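Leftovers and Plate Waste in Shared Student Housing

Project report, Food and Households module
Tegan Hapeta and Rimantas Kazlauskienė

1. Background

Most studies of food waste in colleges look at dining halls, where trays come back to one window and can be weighed. Much less has been written about students who cook for themselves. We wanted to know how much cooked food gets thrown out in shared apartments and what the people living there think causes it.

We chose Lenach Court because both of us have lived there and the building manager agreed to let us put up notices. It has 30 apartments, most with four or five residents and one kitchen each. The building has no meal plan. The nearest grocery store is Mathur Foods, a ten-minute walk away, and many residents shop there once a week.

2. Method

We used a short survey and a food diary. The survey had twelve questions and was left in every mailbox in the building. Of the residents we contacted, 100 returned a survey we could use. A few others came back with most of the answers blank and were left out.

For the diary, six apartments wrote down every cooked meal for two weeks in June. They recorded who cooked, how many people ate, and what was left afterward. Leftovers were split into food left in the pot and food left on plates. We asked people to weigh both on a kitchen scale. Two apartments did not own one, so we lent them ours.

We did not count vegetable peels, bones, coffee grounds or drinks. Packaged food thrown out unopened was written on a separate sheet and is covered in section 4. 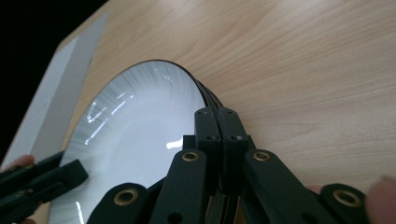
3. Results from the diary

The six apartments recorded 148 cooked meals. Food left in the pot made up a much larger share of the waste than food left on plates. Rice and pasta were the worst items by weight. Several people wrote that they cooked the whole bag because they did not know how much dry rice one person needs.

Meals cooked for one person produced more waste per person than shared meals. The average for a solo meal was 188 grams left over, counting food that was saved but never eaten. Shared meals were well under that. One apartment ate together almost every night and threw out very little. Their diary also shows that they used leftovers for lunch the next day, and they kept one shelf in the refrigerator for this.

Saved food was often forgotten. Containers went to the back of the refrigerator and were found a week later. Only one apartment put dates on its containers.

4. Results from the survey

When asked why food was thrown out, the most common answer was "made too much." The second was "forgot it was there." Cost was mentioned less than we expected. Residents who had cooked at home before moving out reported wasting less, but the survey relies on memory and we would not put much weight on that.

Unopened food was mostly bagged salad and bread. Residents said the smaller bags cost nearly as much as the large ones, so they bought the large ones.

5. Problems with the study

Six apartments is a small group, and they volunteered. People who agree to weigh their leftovers probably care about waste already. Two of the diaries have gaps on weekends. Keeping the diary may also have changed what people did. One resident told us she finished her dinner so she would not have to write it down.

We also had no good way to handle takeout. Some apartments recorded it and some did not, so we removed it from the totals.

6. Suggestions

A printed card with dry amounts of rice and pasta per person could be taped inside a cabinet door in each kitchen. It would cost very little to try. A shared shelf for leftovers, with tape and a marker for dates, would be the next step. If the study is repeated, it should run during the fall semester, when the building is full, and every apartment should get the same scale and the same instructions for takeout.

The survey form and the blank diary sheet are attached as Appendix A and Appendix B.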